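Home Care Basics, Session 5: Small Surfaces and What Ends Up on Them

Okay, last time we did floors and I talked too long about baseboards, so we never got to the stools. I'm putting it all in this handout and we'll do the practical part when we meet.

By small surfaces I mean footstools, low tables, ottomans, the top of the shoe bench — anything below knee height with a flat top that people treat as a shelf. They get missed because most of us clean at eye level. Then a mug sits on one for three days and leaves a ring you'll be looking at until June!

Start by clearing. Everything comes off the top and goes into one of 2 places: the bin, or the room it belongs in. I don't allow a "maybe" pile in my class (Aurel Husar tried one in the fall group and it's still a sore subject). Cups go to the sink first, always, even if you think they're empty. Tip a cup over fabric and you'll learn how much coffee was left.

Bring the bin to the mess. I can't say this enough. If the bin is across the room you'll carry one wrapper at a time, or you'll set the wrapper down "for now." Park it right up against the stool and you can sweep the scraps in with the side of your hand.

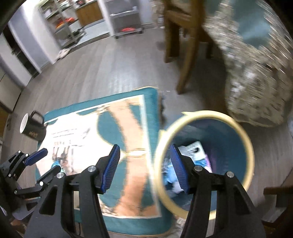

Handout by Juraj Matoušek
Sunday, April 9, 2023

Now for covers. A stool with a printed fabric top, teal or any other strong color, needs a gentler hand than a plain one. Look along the edge first. If there's piping, like the thin tan kind, crumbs will be sitting in the groove underneath it. Run a dry, soft brush along there before you bring any water near it, or you'll make paste.

Next, test your cleaner. Pick a spot on the side that faces the wall, dab, wait, and press a white cloth on it. Color on the cloth means stop. Prints can run even when the background holds, so test both if you can find a bit of pattern low down. I use Vomari soap flakes in lukewarm water and Cordeiro cloths, but any mild soap and an old T-shirt will do.

Work from the outside of a spot toward the middle. Blot, don't rub. Rubbing fuzzes up the fabric and a picture with fine lines or lettering will look tired very fast. Rounded corners get the most wear from legs and shoes, so go lightly there too.

Let it dry with nothing on top. Yes, nothing, not even a magazine!

For next session: pick one low surface at home, clear it, brush it, and write down what you found on it. Bring your own cloth. The spare ones are in the Winden cupboard by the door, bottom shelf, and please put them back folded.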